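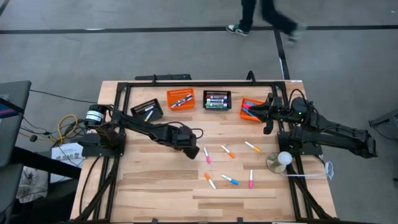
Should I mention my day job in my artist bio?

I've got my first group show coming up in November at a little gallery called Narance, and they want a bio from me. I work in accounts payable and I've painted birds at night for 9 years (mostly herons, mostly gouache). No art degree. My draft is 383 words and the gallery says that's way too long. Do I say what I do for a living, or does that make me look like a hobbyist? Also, first person or third?

suvarna_paints
Leave the job in if it connects to the work and take it out if it doesn't! I used to mention that I worked in a plant lab because I paint seed pods, so people got it right away. When I switched to portraits I dropped it. Third person is what galleries usually print on the wall, and they'll probably change yours if you send "I." Mine is 41 words for wall text and I keep a longer one, 194 words, for my website and applications. Start with what you make and what you make it with, then where you live, then shows if you have any. Don't apologize for not having a degree, just don't bring it up.
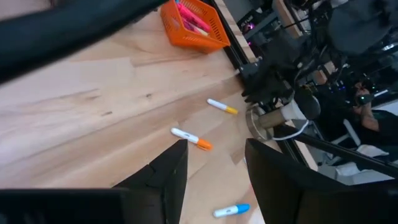

Markers on the tabletop, with the wood grain visible.

fellar
third person. skip the job

Jerkavby Prints
I'd keep it, myself. I read every bio at every show I go to and the ones I remember have something ordinary in them. Somebody who does invoices all day and then goes home and paints herons, I want to go look at that wall! But ask the gallery for their word limit first and see what the other people in the show are sending, so yours doesn't stick out.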